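About us

Candirura started with one gripper and a borrowed bench in Brerkport, and we still spend most of our days up to the elbows in grippers! We set up, look after and repair the hands of robots that handle food and tableware. Other people sell the arms. We're the ones who turn up when a finger has started to drift, a pad has gone shiny or a cable has been rubbing where it shouldn't.

Who we are

Dumisani Shabalala does the mechanical side. He trained as a bicycle mechanic and still keeps his hex keys in the same canvas roll (please don't borrow the 2.5, he will notice). Faisal Khattak looks after the wiring, the finger boards and all the software, and he writes the service notes that go home with every hand. Between them they have rebuilt over 100 grippers, and they'll happily talk about any one of them for longer than you have time for.

How we look after a hand

Every job begins with the power off and a torch. We check each screw on the plates and finger links, put a paint mark on the ones we've tightened, and work the pivots by hand to feel for grit. Then come the fingertips. Pads wear quickest near the point, so we measure there first and swap them as a pair, even when one still looks fine.

Next it's Faisal's turn. The small boards at the base of the fingers get a soft brush and a close look at the connectors, and he reads the signals at 5 finger positions, from wide open to shut. Zeroing a hand takes him 15 minutes on a good day. The Gredico hands take longer, but we love them anyway.

After that, the bit everybody wants to watch: the table test. Green cloth down, bowls, plates and a woven basket out, and 47 picks in a row with soft things, ridged things and awkward rims. If a pick goes wrong we stop, adjust and start again from one.

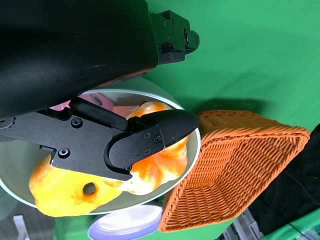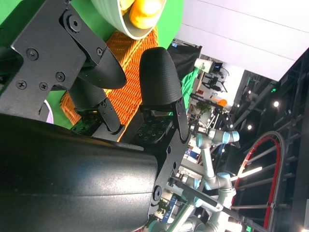
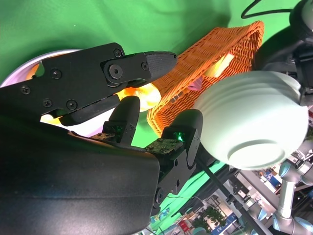

Visiting and getting in touch

We're in the old Sârbu building, up the ramp and through the second door. Drop in any afternoon, or ring first if you're bringing a whole arm so we can clear the big bench. For repairs, send us the model of your gripper, a note of what it's been picking up and a short clip of the fault if you can catch it. We close for two weeks in December, and the kettle is on the rest of the year.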